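The Rastport Film Office spoke with the director of Womell, a feature drama about the crew of a harbor lifeboat, shortly before its first public screening. The film follows the crew through one winter in the town of Kusstead and ends with the loss of a fishing vessel.

The director began work on the script after reading station logbooks kept in Kusstead. "There were 515 entries, and most of them were a line long," the director said. "A time, a wind direction, who went out. I wanted the film to speak in that way."

Principal photography lasted 100 days, longer than the production had planned. Much of the delay came from the storm sequence, which the director declined to shoot entirely in a tank. "We used the tank for 3 scenes. The rest is open water, and the actors rowed. They were not pleased with me in September."
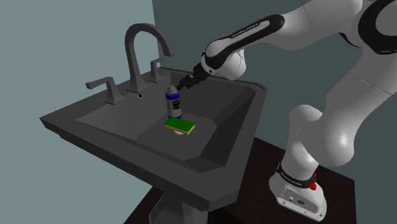 Page last updated: September

Asked about the casting of local residents, the director said that 238 people from the area appear in the film, several of them in speaking parts. "They corrected the dialogue at every rehearsal — we kept nearly all of it."

The score was recorded by the Buthelezi ensemble after the final edit was complete. The director described the music as sparse and noted that the last rescue plays without it. "I tried it with strings. It told the audience what to feel, and I took it out the same evening."

Womell opens in Rastport in the fall. The director is now preparing a second feature, also set on the coast, and would say only that it concerns a ferry.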